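Lab 6 handout: comparing grippers on the two-arm cell
Thursday section, read before you come in

Last week was controllers. This week same cell, same padlocks, but we swap fingers and score them. Two finger sets: the Zarkley (stiff, molded) and the Vekthorpe (softer, grippier, wears faster). Bring your log sheet from Lab 5, you need the joint offsets.

Fixed camera first, then a wrist camera.

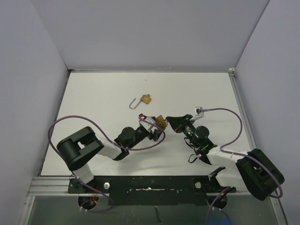
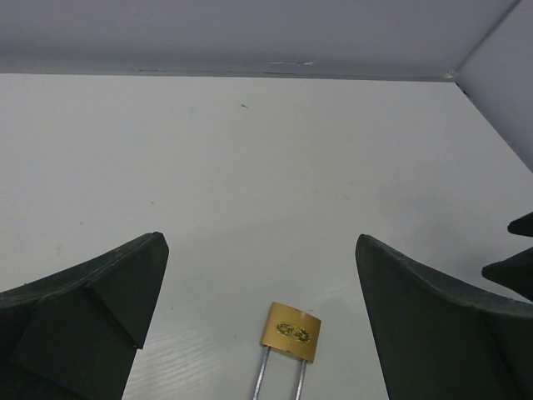 What we score

Grasp: did the fingers close on the body, and did it stay put when the arm lifted. Slipping a little counts as a half. Dropping it is a zero, don't re-grab and call it good.

Handoff: both arms, brass body in one gripper, other gripper working at the small parts. This is where finger shape matters most. Wide fingers are great on the body, lousy on anything thin.

View: can you still see the part in the wrist camera once the fingers are in. Fingers eat the bottom corners of the view and shiny metal blows out if the lights are up full. Keep them at half.

Numbers so far

Zarkley set, 100 grasps per team. Vekthorpe set, same. All sections together we have 2,043 logged attempts, 977 of those on the Vekthorpe. Do not average the two sets together, three teams did this last term and the plots were useless.

Pads are rated for 3,000 closes by our own bench test. Write your count on the tape on the pad box when you finish. Please.

Procedure, short version

1. Home both arms. Wait for the second beep.
2. Check the cable loops at the elbows. Move each elbow thru its full range by hand, slowly. If a loop catches, stop and get the TA.
3. Load the Palumbo config for the finger set you have. Wrong config = wrong closing force, throw out the run.
4. Padlock flat on the table, shackle toward the arms. Ten grasps, then turn it a quarter and do ten more.
5. Save both camera streams. Fixed view alone isnt enough, depth at the fingertips is hard to judge from there.

Rukuson controller sometimes drops the left arm after a pause. Restart it, note the time, keep going.

To hand in: log sheet, one plot per finger set, half a page on which set you would pick for handoff and why. "It felt better" is not a why. Due start of next lab.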